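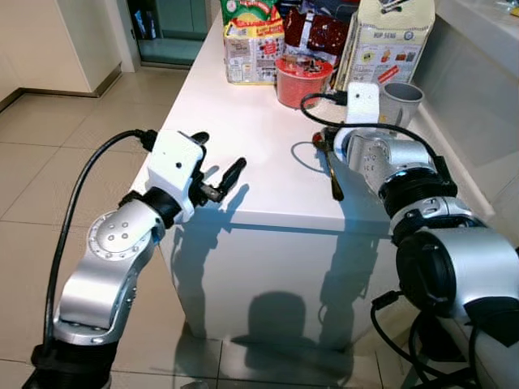
3.2 Rules for the shared table

Figure 3. Two-arm station at the near end of the table, household objects grouped mostly at the far end.

All trials followed the Ollmont bench rules, revised March. Short version below; the full text is in the Plenar handbook.

Speed first. Neither arm moves faster than 175 mm/s when both are over the table, 300 mm/s otherwise. A gap of 600 mm to the nearest person at all times, no exceptions for resets. Stop button within reach of whoever is running the trial - not on the far counter, which we found twice in the first audit.

Cables. Each wrist lead gets a loop with enough slack for full joint travel, and is checked by hand before power goes on. Loops that pass over the work surface (Figure 3, right arm) are allowed under the MacLeod rule but must be logged, as they can sweep light objects. We think the rule is too loose here and would tighten it.

Objects. Food packets stay closed. Mugs empty. Anything with a long handle, such as the spoon in Figure 3, is placed seperately from the main group so that the first grasp is not blocked. Glossy tops are permitted, though reflections of the arms need a note in the log.

Of the rules above, 6 were taken from Rolilex without change. The rest were reworded after operators read them diffrently, see Section 4.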